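Flollen teaching kit for tabletop arms: a long review after a long autumn

I put off writing this one because I kept changing my mind, and because the kit does two quite different jobs and I like it a great deal for one and only fairly well for the other. So get yourself a cup of tea. Those of you who only want to know whether to buy it can skip down to the end, where I've tried to be plain about it.

Flollen is the demonstration-and-training kit from Treltex. You get a pair of compliant fingers, a small wrist camera with its bracket, a hand-held version of the same fingers so that a person can show the task without having an arm in the room at all, and the software that turns the recordings into something an arm can run. The research idea it is built on will be familiar to plenty of readers here. You show the job a number of times, a policy learns to go from camera pictures to movements, and then you let it try. What Treltex has added, and what the price is mostly for, is a method they call staged cloning. The demonstrations get cut up automatically into stretches (reach, contact, lift, carry, let go) and the policy is trained with a separate head for each stretch and a little switching network that decides which one is in charge.

I first came across the method in a workshop talk by Eulalia Barrientos, who was very persuasive about it, and who was kind enough to answer a string of emails from me afterwards when I couldn't make the switching behave. Her claim, as I understood it, was that most failures in small-data cloning happen at the moment of contact, and that a policy which knows it is at the moment of contact can be a good deal more careful there without turning timid everywhere else. That struck me as sensible. It also matched what I'd seen on our own bench, where the old single-head policy would come sailing in beautifully and then dither a finger's width off the thing it was meant to pick up.

What arrives and how it goes together

The box is well packed, I'll say that. Everything had its own cut-out, the bolts were in labelled bags, and the bracket went onto our Eskildsen arm without any filing, which I can't say for the last two grippers we bought. The Eskildsen is not on the official list, mind you. You need the adapter ring, it is sold separately, and the page that tells you so is buried three menus down. Order the ring at the same time or you'll be looking at a very nice kit you can't bolt to anything.

The manual is printed, which I was pleased about, and most of it is good. The calibration chapter is not. It uses two different names for the same coordinate system, and it took me most of an afternoon and a fair bit of muttering to work out that "tool origin" on one page was "grip centre" on the next. Once I'd written the one name over the other in pencil all the way through, calibration went along nicely. I've done it over a dozen times since and it's a quick job now.

The finger pads are held on with two screws each and can be swapped. Filtex make a third-party set in a softer compound, and I tried those as well because a couple of people had written in to ask. They grip smooth things better and they mark sooner. I went back to the originals for everything below so that I'd be reviewing the one product and not a mixture.

Collecting the demonstrations

This is where I got fond of the thing. The hand-held unit is light and comfortable, and it sits on its stand between takes without tipping over. I'm not a young woman and my wrists complain about most hand tools after half an hour, but I could keep on with this one through a whole morning if I stopped for a stretch now and then. The trigger has a soft, even travel, so you can close slowly on something delicate and the recording shows you closing slowly.

I collected 562 demonstrations over the review, spread across eight tasks. Some were dull (move a block from one mat to another) and some were the kind of household job that people keep promising us robots will be doing any day now. I put the tasks up on a sheet of paper and ticked off the takes as I went, because the software's own counter includes the ones you've thrown away, and you will throw some away. There is a button for that on the handle and I'd have liked it somewhere else. I hit it by accident often enough that I ended up putting a scrap of tape over it.

The recordings are tidy. Pictures, finger opening and pose all go into one folder per take, and the format opens in ordinary tools with no licence dongle. If you've ever lost a week's work to somebody's proprietary file type you'll know why I'm making a fuss over it. I'd still recommend copying everything off each night, as the built-in storage fills faster than the little gauge lets on.

How the method does

Now to the part the researchers will want. For each task I trained two policies on the same takes, one with the staged method switched on and one with it switched off, so the second was plain behaviour cloning. Then I ran both on the arm, with the object shifted a bit between attempts and the start position changed too. I didn't have a second person to score blind, so please weigh that as you see fit. I wrote down my pass and fail rules beforehand and stuck to them, even when I felt sorry for it.

On the block and the other solid, chunky objects there was next to nothing between the two. If your work is pegs and cubes, I really don't think staging is going to buy you much, and it does take longer to train.

Thin edges and anything with a lip were another story. My fullest comparison was on lifting containers by the rim, with 35 attempts for each policy, and the staged one was better by a margin I could see from across the room before I'd added anything up. It slowed down as it came near, it squared itself to the edge, and it closed without shoving the container along the bench first. The plain policy did a lot of shoving. I haven't printed the full tally because I changed a lamp partway through the plain runs and I'd like to repeat them properly before anyone quotes me.

Smaller data sets were where I saw the biggest help. I cut the rim task down to a quarter of its takes, expecting both policies to fall over, and the staged one was still perfectly usable. That agrees with what Eulalia Barrientos had told me to expect, and I was glad to see it on a bench that wasn't hers.

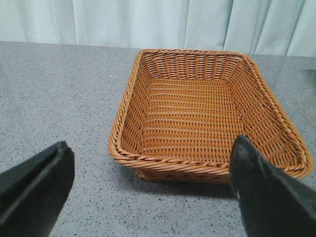

Edges were what I most wanted to test the staging on, and a woven container makes a much sterner examiner than the moulded trays in the Treltex sample set. A moulded tray has one clean line for a policy to find. With the honey-coloured wicker basket, the rim is a thick twisted braid that goes right round the softly rounded corners, the sides flare outward, and the weave on the floor gives the camera a whole grid of other lines to be tempted by. I like it as a test object for that reason, and I like too that the fingers are black, as they stand out so clearly against a caramel weave and a pale grey bench when you're going back through the recordings trying to work out which stage the switcher thought it was in. My advice if you try something similar is to spend a good share of your takes on corners. I gave the corners hardly any the first time round, and the policy was hopeless at them until I went back and gave it more.

Where it let me down

The switching network is touchy about light. I did my collecting in the mornings and my early test runs in the late afternoon, and for a good few days in May I thought I had a faulty camera. The heads themselves were fine. The switcher was calling contact much too soon, so the arm would go into its slow careful manner halfway across the bench and creep. Mixing in takes from different times of day cured most of it. There's a brightness augmentation setting too, and it's off by default, and I can't for the life of me think why. Turn it on.

The automatic cutting of demonstrations is good but you do have to check it. If you hesitate on your way in, the software may decide that your hesitation was a contact, and then you've taught the contact head about empty air. There's a timeline view where you can drag the boundaries about, and it's pleasant enough to use, though it won't let you undo more than one step – a silly economy in a tool meant for fussy work.

I'd also have liked some way of seeing how confident the switcher is while the arm is running. It must be in there somewhere. When I asked Treltex support they said it was being looked at. They were friendly and they replied the same morning, so full credit for that, but I've heard "being looked at" from a good many manufacturers over the years.

And the cable. It comes out of the bracket at a right angle and on the Eskildsen it fouls the last joint if you turn too far. I've tied ours back with a bit of hook-and-loop. You'd think at this price there'd be a clip.

Should you get one?

If you're teaching, or you've a small lab and you want people collecting decent demonstrations by lunchtime, then yes, and warmly. The hand-held unit and the open recordings would be worth having even if you never once switched the staging on. My students took to it far faster than they took to teaching by joystick, and the takes were better for it.

If you're buying it purely for the staged method, have a think about your objects first. Rims, handles, lids, cloth hems, anything where the last bit of the approach decides the whole business – I'd say go ahead. For solid parts in a fixture you can save your money, or buy the fingers on their own and train with whatever you've already got.

I'm giving it 8 out of ten. It would have had another half if the calibration chapter had been proofread. I'll be running the rim comparison again with the lamp left well alone, and I'll add the tally underneath when I have it. If anyone has this kit going on a different arm, do write in and tell me how the cable behaves, and whether you needed the ring.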